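Plutosell to Carry Harano Everyday Plastic Drinkware

FOR RELEASE 9/23/22

Plutosell today announced that it will begin selling the Harano line of plastic pitchers and cups through its online store and its 16 retail locations. The agreement makes Plutosell the first housewares seller to offer the full Harano table line, which had been sold only to school cafeterias and summer camps.

The line is meant for daily family use, including outdoor meals and children's parties. Pieces may be bought one at a time or in sets, and all colors are priced the same.

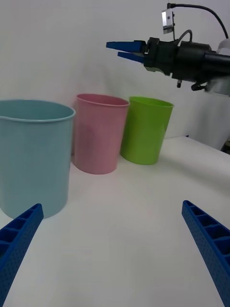
Color was the main subject of talks between the two companies, which began in August. Harano had supplied its institutional customers with a single shade of gray, and Plutosell asked for a range that households could mix freely. The pale light-blue pitcher has a small pouring spout and a rolled rim, and stands taller than the pink cup beside it. The pink is a muted, dusty shade, while the lime green was chosen for customers who prefer a brighter table. Further colors are under review.

"Our customers have asked us for simple cups that they can put in front of a child or a dinner guest," said Kaan Sarıgül, director of housewares at Plutosell. "We looked at a great many samples before we settled on Harano, and we are pleased to bring the line to our stores."

Sets of 6 cups will be sold with or without the pitcher. Orders placed online will ship within 2 business days. Replacement pieces will remain available for each color in the line.

Store hours and a full list of locations may be found on the Plutosell website. Press requests should be sent to the Plutosell communications office.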